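Learning to Walk Slowly in Okport

When I moved to Okport I did not have a car, and for the first months I was a little ashamed of it. In the town where I grew up everybody walked, but everybody also complained about it. In Okport people were only surprised. The woman at the bank asked me two times how I came there, and when I said "on foot" she looked at my shoes.

Now I have been here for some years and I have a car like the others. But I still walk every evening after dinner, and I want to write something about this habit, which has given me more than I expected.

The first thing I learned is that a walk needs a length. If I say to myself "I will go out for a bit," I don't go, or I go to the corner and come back. So I made three routes. The short one takes me past the school and the bakery. The middle one goes toward the water tower. The long one goes almost to Clokville and takes me 92 minutes, if I don't stop to talk with someone. I keep a notebook by the door and write down which route I did and one thing I heard or thought about. Last year I filled 216 lines. My handwriting gets worse when it is cold, so even without dates I can guess which lines are from the winter.

The second thing is that walking was good for my English. I had studied the language for a long time, but from books, and when my neighbors talked fast I understood maybe half. On a walk you get small conversations that cannot become too difficult. The weather, a dog, somebody's tomatoes. Then the person goes inside and you can think about what they said. It took me a whole month to understand that "you have a good one" is a way to say goodbye. I had been answering "a good what?" and I think some people on the middle route still remember me for this. 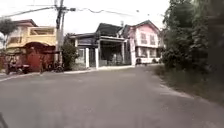

I also learned to leave my headphones at home. In the beginning I listened to lessons, with a man who repeated each sentence three times. I was so busy with his sentences that I missed the real ones. One evening an older man was calling to me from his porch, I don't know for how long, to tell me that my backpack was open. After that I put the headphones in a drawer. I think they are still there - I have not looked.

Of course there are evenings when I don't want to go. In March especially I am tired of everything, my coat most of all. My rule for those evenings is that I must put on my shoes and stand outside the door. After this I am allowed to go back in. I have used this permission maybe five times.

People ask me about shoes, so I will say a few words. I bought my first pair of real walking shoes from a shop called Dodard, and they cost me 185 dollars, which was a lot for me then. I was angry with myself for one week. But I wore them for three years and had them repaired once, so I am not angry any more. My second pair was cheap and my heels hurt until I gave them away. I don't say that everybody must buy expensive shoes. I only say you should try them on in the evening, when your feet are a little bigger than in the morning.

The last thing is something I learned at the Avotiņš bakery, where I stop on the short route if it is still open. They sell the rye bread for less in the last half hour, and for a long time I thought I was very clever to come at that time. Then I noticed that the same four or five people were always there, all on foot, all pretending to look at the cakes. We started to nod to each other. Later we started to talk. On Sunday two of them came with me on the long route, and we were so slow that it was dark when we turned around.

I wrote in my notebook "slow, good talk, forgot the bread." Tomorrow I will try the route to the water tower again. I have heard they finally repaired the bench there, and I want to sit on it before I believe it.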